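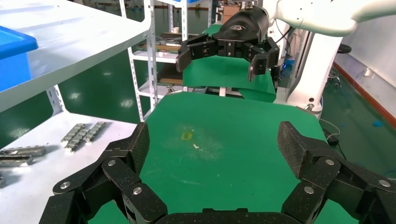
Chapter 6
Caring for Animals After Surgery

6.1 Going home

Most small animals go home on the day of their operation. The owner takes over the nursing a few hours after the anaesthetic, often with a single printed sheet to go by. This chapter covers the first ten days: rest, feeding, wound checks and the use of collars and body suits.

A dog or cat coming round from an anaesthetic may be unsteady, cold and noisy. Whining in the first evening does not always mean pain. It can be a side effect of the drugs, and it usually fades overnight. Signs that call for a telephone call to the practice are pale gums, repeated vomiting, bleeding that does not stop, and an animal that cannot be roused.

6.2 Keeping the wound clean

The main threat to a healing wound is the patient's own tongue. Licking keeps the skin damp and carries bacteria into it, and a determined dog can pull out a row of stitches in a few minutes. A plastic collar prevents this if it is the right length – the rim should reach just past the nose. Owners often take it off at mealtimes and forget to put it back. A raised bowl with a narrow base lets most dogs eat with the collar on.

Cats tend to walk backwards when first fitted with a collar. Give them an hour in a quiet room before deciding that they will not wear it. A fabric body suit suits some cats better, though it gives no protection to the legs or face.

Case study: Otine

Otine, a four-year-old spaniel, had a lump removed from her flank at the Brirdale practice in May. Her owner, Pacita Magbanua, took the collar off on the second night so that the dog could sleep. By morning the lower end of the wound was open. The vet, Szymon Lis, cleaned and restitched it, and the recovery took nine days longer than planned.

Before you read on, write down:
what the owner should have been told at discharge
who should have told her, and when
how you would check that she had understood

Section 6.3 deals with pain relief and the safe storage of tablets at home.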